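Re: [dodance-list] Hall floor and the May social

On 94 chairs, a correction to my last message. The Seixas hall has 94 chairs in total, but 16 of those are the folding ones kept under the stage, and they are not to be used on the sprung floor. Please plan for the rest.

Earlier message from the Wustix branch:

> We would like to run the social as two halves with a long tea break.
> Can the list confirm (a) whether outdoor shoes are allowed on the
> sides, (b) who supplies the tablecloths and (c) whether the printed
> dance order goes out in advance? Last year we printed 200 and took
> most of them home again.

(a) No outdoor shoes past the double doors. The floor was resealed in the winter and the hall will charge us for marks. Suede soles are fine, rubber soles are fine if clean. Heels need caps.

(b) Emus supply the cloths with the tea urns. They want them back shaken out and unfolded, in the bags they came in. The round tables go along the window side and the long ones by the kitchen hatch. Leave the fire door clear.

(c) I would print fewer. Dodance has 29 dances on the draft order, which fits on one side of a sheet if the tune names are left off. One sheet to a table should do, and the caller has her own copy. People who want to practise beforehand can have it by email.

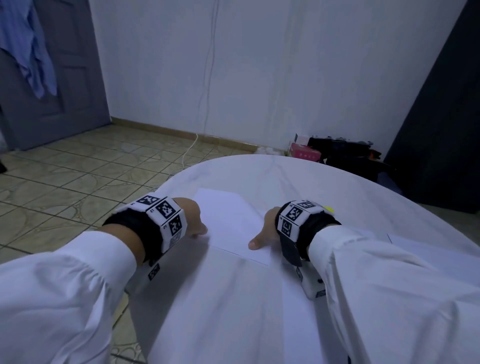
Wustix would still prefer a sheet for each person, with the tune names left on, as several of their dancers go by the tune and not the title. They also ask for the two long waltzes to be moved out of the first half.

I have no objection to moving the waltzes. If the tune names stay we need both sides of the paper, and the type should be no smaller than last year's. Could Wustix send me their numbers so I can work out the copying?

Doors at 6.30, first dance at 7. Tea money goes in the tin by the hatch, same price as before. The car park behind the hall is shut for drainage work, so use the one by the library and come in through the side gate.

Still wanted: two people for the door and one for washing up. Reply to me and not to the whole list.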